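4. What we bought, and what we wish we had budgeted for

4.1 Starting from the wrong list

When Dela Akpalu and I first sat down in November to plan the outdoor robot, we did what I suspect most small labs do. We opened a spreadsheet, put the base at the top, and gave everything else whatever money was left. The base ate so much of the sheet that cameras, spare batteries, and shipping all ended up squeezed into one row called "other." I'm a little embarrassed by that row now. Přemysl Jelínek, who had to approve it, sent it back with a single question mark.

So we threw the sheet out and began again from the work. Where would the robot drive? What would it need to see, and how far off? Who would charge it at night? Natália Mikuš went through our Lostwood route notes and tagged every stretch by surface, light, and anything in the air that might bother a camera. She ended up with 53 stretches, and her tags became the backbone of the second budget. If you only copy one thing from this section, copy that.

4.2 Paying for the air as well as the ground

Our first quote, from Sýkora, put nearly all the extra money into wheels and suspension. It made sense on paper, and I was all for it (I like big wheels!). But a lot of our driving is on wide, flat paving with painted lines, where a modest set of wheels looked like plenty to me. Figure 3 is the view I kept bringing to our planning meetings. The paving looks smooth and the lines on it are easy to follow, yet up and to the right there's a great mass of black smoke covering much of the sky and dimming a tall building behind the trees.

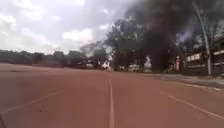 Figure 3. View from the robot along a paved surface with white lines. Black smoke rises behind the trees on the right, under a cloudy sky.

Look at the far end of that view and you'll see the other half of our problem. The pale shapes near the horizon are soft and blurred, and I can't tell you for certain whether one of them is a vehicle or a low structure. Any lettering out there can't be read either. I didn't want us paying for a planner that reacts to distant objects and then feeding it a view like this one.

We moved money out of suspension and into three things: a second camera with a longer lens, sealed housings for the electronics, and filters for the cooling intake. Filters are cheap one at a time -- it's the year's supply that stings. We put down 4 changes per robot per month and ordered a box of 305 from Ener, which should see us well past the end of the project.

4.3 Renting before buying

Ashraf Bensaid argued for renting the base, and I argued against him for weeks. He was right. Imby let us keep a rental unit for 43 days, and in that time we learned that our charging plan needed two people at five in the morning and that our mounting plate blocked the battery door. We'd have found out both after buying, of course, with a lot less room to change our minds. The rental fee went into the budget as its own line, and I'd put it there again.

Čestmír Gajdoš then added a row for staff time, covering cleaning, charging, and moving data off the robot. I'd left all of that out, partly from optimism and partly from wanting the total to look nice. It's now the second largest row on the sheet, right under the base itself. The full sheet, with the rows we deleted still showing, is in Appendix B.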